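### 3.2 Circulação de comediantes e formação de repertório

Os dados de agenda foram reunidos a partir dos programas impressos de duas salas, Gekari e Skalencombe, e completados com entrevistas aos próprios artistas. No total foram registadas 1119 atuações de stand-up, distribuídas por 142 noites. A unidade de análise é a atuação individual, entendida como a presença de um comediante em palco com material próprio, independentemente da duração. As intervenções do apresentador entre números foram codificadas à parte, segundo o critério proposto por Bucur e Jitaru para o teatro de variedades.

A distribuição é muito desigual. Um grupo de 36 comediantes concentra mais de metade das atuações, e quase todos passaram primeiro pela função de apresentador residente. Florin Văduva, que ocupou esse lugar em Gekari durante três temporadas, descreveu o trabalho como «aprender a sala antes de aprender o texto». Outros entrevistados usaram expressões próximas, embora Yasir Memon tenha insistido em que a residência atrasou a escrita do seu primeiro espetáculo a solo, uma vez que o material curto de ligação raramente sobrevivia fora daquela sala.

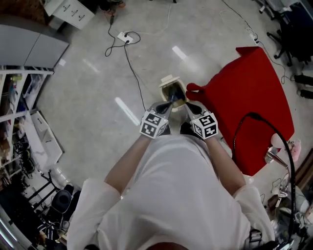 **Figura 4.** Vista superior: duas pinças manuais com cubos marcados junto de um pequeno recipiente de tampa aberta, no chão.

A passagem do número de dez minutos para o espetáculo de uma hora foi o ponto em que as trajetórias mais se separaram. Em Skalencombe, cuja lotação é de 800 lugares, a direção só programava solos de artistas que já tivessem feito pelo menos uma digressão como primeira parte. Em Gekari não havia regra escrita. Paraschiva Bucur, responsável pela programação até janeiro, decidia caso a caso e aceitava versões de trabalho, anunciadas como tal e vendidas a preço reduzido.

Esta diferença reflete-se no repertório. Os solos estreados em Gekari foram revistos com maior frequência: nas gravações áudio disponíveis, a ordem dos blocos muda de uma noite para a outra e há segmentos inteiros que desaparecem. Os de Skalencombe chegaram ao palco mais fixos. Schwerdtfeger interpreta a estabilidade do texto como sinal de maturidade profissional, leitura que os nossos dados não permitem confirmar, dado que os artistas das duas salas tinham em média o mesmo tempo de carreira.

Convém referir duas limitações. Os programas de Gekari não indicam substituições de última hora, pelo que algumas atuações podem estar atribuídas ao artista errado. Além disso, as noites de microfone aberto em Prukville ficaram fora da amostra por falta de registo nominal, apesar de vários entrevistados as referirem como local habitual de ensaio. A secção seguinte retoma essas noites a partir dos testemunhos.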